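Spending the second half of the money

So the budget came through in February, and I've been sitting on this post ever since because I kept changing my mind about what to spend it on. Which is a nice problem to have! Last year we had no money and a lot of opinions. Now we have a bit of money and the same number of opinions.

For anyone new, I look after equipment for a very small team (we share half a floor at Cakwood with a print shop, hence the smell) and we're working towards a pair of arms that can handle soft, awkward stuff. Bags, mostly. Coats if we get that far. The people side of it came first, with hand-tracked demos of somebody doing the job properly, and the robot side gets bought once we know what the job really looks like. That was the plan on the whiteboard anyway, and for once we've stuck to it.

My first draft of the budget was embarrassing. I had nearly everything going on the arms and one line at the bottom that said "bits". I priced the bits properly over a couple of evenings and they came to $994, and that was before I'd remembered cable covers. Mounts, clamps, spare straps, chargers, a second roll of the good tape, printing the marker cubes again after we changed the size. If you're doing your first budget for this kind of thing, please give bits a page of its own.

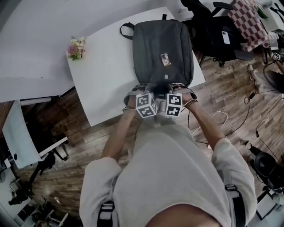
The gripper question is the one that's eaten most of my time. Sinden do a lovely parallel gripper, it's quick and tidy and everybody wanted it, me included, and it opens to 36 millimetres. For boxes and bottles, great. Then you look at how a person goes at a backpack, both hands in close together at the bottom edge with the strap or zip or whatever it is all bunched up between the fingers, and you start wondering what a narrow little jaw is going to do with that. Fabric folds up on itself and gets fat in a hurry. I rang Sinden and they were very decent about it, and suggested the wide fingers, which are extra, of course, and have a nine week wait.

The other option is the Yaman, which is uglier and slower and comes in at $3170 for the pair with the soft pads included. I've gone back and forth on it more than I did over my car. The pads wear out and a replacement set is $310, so I've put two sets in the budget for the first year and I'm hoping to only need one. My colleague at the next desk thinks I'm being pessimistic. My colleague at the next desk does not fill in the purchase forms.

I'm leaning Yaman. There, I've said it.

Next up, tables. We've been getting by with ordinary white ones and they're fine for people, who lean and shuffle and reach around things without thinking about it. Two arms bolted to a tabletop are another story. I had a go at working out the reach with a tape measure and some string and I reckon we need a deeper surface and a much heavier frame, or else a proper floor pedestal. Wiltier will build a bench to size and deliver it flat, and their quote is sitting in my inbox waiting for me to decide on a height. If anyone has put arms on a Wiltier bench I would love to know whether it wobbles, so do leave a comment.

Cables I've finally got a line for as well. I priced an overhead rail, laughed, and went for floor covers in grey. Maybe the rail next year.

Things I've crossed off for now: a conveyor (we don't need one, we just like them), a third arm, and a fancy storage cabinet with little foam cut-outs in it. That last one hurt. I've kept a small amount aside for things to practise on, and op shops are wonderful for this. Buy a range of colours while you're at it, and some really floppy old bags along with the stiff ones, which are far too well behaved.

The order has to go in before the end of the month, so I've still got a little while to lose sleep over bench heights. At the moment it's 900 millimetres. Yesterday it was 850.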